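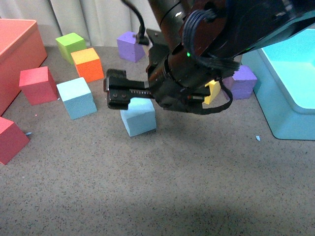
Carleen Donnelly

2022年10月

# 拣块工位加上机械臂以后,一个班怎么干

这份说明写给Berrada公司Niderham仓库回收组的同事,新来的和从别的组调过来的都可以照着做。我们组的活是把租出去又退回来的彩色泡沫方块拣起来、检查、归箱。从8月开始,地面拣块由机械臂做,人改做摆场、检查和补拣。控制程序叫Zulton,下面提到的界面都指它。

机械臂怎么安装、怎么标定不在这里讲,需要的话找设备组。

## 开始前

1. 清地毯。碎泡沫要先捡掉,指甲盖大小的也算。浅蓝色的碎屑在灰地毯上很容易漏看,蹲下来看一遍。
2. 摆箱子和收纳桶。方块散放的区域留在两者中间,桶沿不要压住地毯接缝。
3. 拉好帘子。帘子没拉平,后排方块的颜色容易认错,紫色的最常出问题。
4. 看线。夹爪旁边那根黑色线缆垂得比较低,运行前确认它没有搭在方块上,也没有绕到桶沿外面。
5. 看手腕上的绿灯。绿灯不亮不要开始,先叫设备组。

## 倒方块

一次不要倒太多。地上铺开一层就够,方块之间最好留出两根手指宽的空隙。两块靠得太近时,夹爪下去会碰到旁边那块,程序会跳过它,最后还得人来捡。

倒完以后用手拨一下,把叠着的分开。不用按颜色摆,也不用摆正,斜着放没有关系。

一批按317块算,分几次倒完。批次单上的数以租赁单为准,少了在备注栏里写,不要从别的批次里补。

## 运行

1. 人退到地毯外面,在Zulton里选“地面拣块”。
2. 输入批次号,核对客户名。
3. 按开始,看它夹完头几块再离开。
4. 夹爪停在某一块上方不动时,等一会儿。它会再试,试不成就换下一块。
5. 需要伸手进去,一定先按暂停,等手臂停稳。只是把一块拨正也要按。

第5条我们开过两次会。以前大家都在这块地毯上蹲着干活,习惯随手去捡,这个习惯得改。

## 人在这段时间里做什么

机械臂跑的时候,值班的人到检查台去,把前一批的方块过一遍:

- 边角有没有缺口
- 表面有没有发黏或者起粉
- 颜色褪得厉害的单独放
- 有牙印的直接报废,不用再问

检查台离地毯几步远,听得到提示音。响一声是跳过,连响是停机。跳过可以攒着最后处理,停机要马上过去。

跳过的那些由人补拣。记录表里要写清是哪种情况:挨得太近、被线挡住、颜色没认出来,或者别的。写“没夹到”三个字,设备组看了也没法改。

## 排班的变化

以前回收组一个班三个人,两个人拣,一个人检查,拣的人每小时轮换。现在一个班两个人:一个人管摆场和运行,一个人在检查台。多出来的那个名额转到了Boraler那条线的打包,自愿报名,工资级别没有动。

两个岗位中途要对调,每21分钟的小休不能省。机械臂不需要休息,值班的人需要。休息时可以让它继续跑,前提是另一个人在场;两个人都不在就按暂停。

膝盖和腰的问题确实少了。蹲着的时间从大半个班减到只有摆场和补拣那一会儿。也有同事说眼睛更累,因为检查的时间长了,所以检查台的灯换过一次,觉得还不合适的直接跟我讲。

还有一件事说在前面:Zulton会记录每批用了多久、停了几次。这些数只用来调机器,不进个人考核。组里是书面约定过的,文件贴在更衣室门边。

## 常见问题

**夹起来又掉了怎么办?**
让它自己再试。同一块连掉三次,按暂停,拿走,归到待检箱。多半是那块已经压软了。

**客户催得急,能不能人和机械臂一起拣?**
不能在同一块地毯上一起拣。可以先暂停,改成全人工,把这一批做完再切回来。界面上选“人工批次”,别忘了,不然数量会对不上。

**仓库里积了很多,先做哪一批?**
按归还日期。上个月最多的时候积到1,960块,就是因为有人挑小批次先做,大的一直往后放。

**不想管机器,只做检查行不行?**
前两周可以。之后两个岗位都要会,排班才排得开。学操作找172分机,约半天时间,算上班。

## 收班

1. 在Zulton里结束批次,等手臂回到停放位置。
2. 桶里的方块倒进待检箱,贴批次标签。
3. 再看一遍地毯,桶底边上和箱子后面最容易剩东西。
4. 记录表签名,写上跳过的块数。
5. 没做完的批次在白板上写清楚停在哪一步,接班的人到了当面说一遍再走。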